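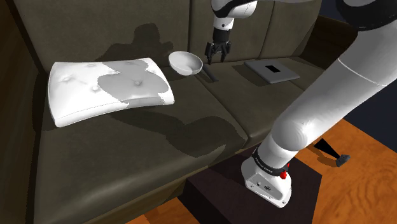
The open day at Irncombe began at nine, and the visitor arrived at ten past with a clipboard and a lanyard that said BROLLERO in capitals. The company had sent her to decide whether the simulation group should have its contract extended. She had audited conveyor systems, a cannery and a parking structure. She had not audited a sofa before.

The guide took her past the coffee urn and into the long room, where the screens were. He wore the grey polo shirt issued to all staff for the day.

"Station two," he said. "Household clearing. The arm is mounted in front of the sofa and the task is to remove whatever has been left on the seats."

"Is there a real sofa?"

"At Itton. Same dimensions. We train here and they test there."

She wrote down Itton. On the screen the arm hung over the cushions with its fingers open. There was a pillow, a bowl and a tablet, and something thin and dark lying beneath the gripper.

"What is the dark item?"

"That depends on the list," said the guide. He looked for the list. It was on a different desk, under someone's lunch, and while he was away she read the sheet taped beside the monitor. It gave the procedure for visitors. Visitors could press the green key to start a run. Visitors could press the space bar to stop one. Visitors were asked not to adjust the gravity.

He came back without the list.

"How many runs have you done in this arrangement?" she asked.

"One hundred as of last night. The threshold for release is 76 successes out of 100."

"And the result?"

"76."

She looked at him for some time. He had the expression of a man who had expected the question and had not prepared an answer.

"Who set the threshold?"

"Brinkmann. It's in the April document."

"Before or after the runs?"

"Before. We have the revision history." He opened it for her. The threshold had been set in April and not touched again. She read every entry, including one in which the word "colour" had been corrected and then corrected back.

A family came up behind them, two parents and a boy of perhaps eight. The boy asked if he could press the key. The guide looked at the visitor, who moved her clipboard out of the way.

The boy pressed it. The arm came down between the cushions, closed on the thin dark item, and lifted. It held the item level above the seat, turned at the base, and released it into the bin model, which was off to the side in a second window. The counter in the corner went up by one. The arm returned to its start position and went down again for the bowl.

It approached the bowl from the left. The fingers closed on the rim and the bowl rotated on the cushion, slid out of the grip and came to rest against the back of the sofa. The arm waited the programmed five seconds and tried again from the other side. The second attempt held.

"It changed its mind," said the boy.

"It has two approaches stored for bowls," said the guide. "If the first one fails it uses the other."

"What if that one fails?"

"Then it stops and records a failure."

The boy considered this. "It could ask somebody."

The guide said that was outside the scope of the current phase. The visitor wrote the boy's sentence down, and underneath it she wrote: why is it?

The tablet took longest. The arm had to get one finger under the edge, and the seat cushion had been modelled to compress, so the edge kept sinking as the finger pressed. It worked at this for most of a minute. People at the next station stopped talking and came over to watch. When the tablet finally tipped up there was a small noise from the group, and the mother said "There," quite loudly, to the screen.

The pillow stayed where it was. The run ended and a line of text appeared: COMPLETE.

"It left the pillow," said the visitor.

"Pillows belong on sofas," said the guide. "It's in the rules file. Permitted items."

She asked to see the rules file. It was short. Under permitted items it listed pillow, throw, and cat.

"Is there a cat model?"

"Not yet."

"But it is permitted."

"We thought it should be, in principle, before anyone got to Itton with the real arm."

She asked for a printed copy, and he went to find a printer that had paper in it. The family had moved on to station three, where a different arm was folding towels. She sat down in the operator's chair, put the clipboard on the desk and reset the sofa. The objects went back to their places. She checked that the guide was still at the printer, and pressed the green key.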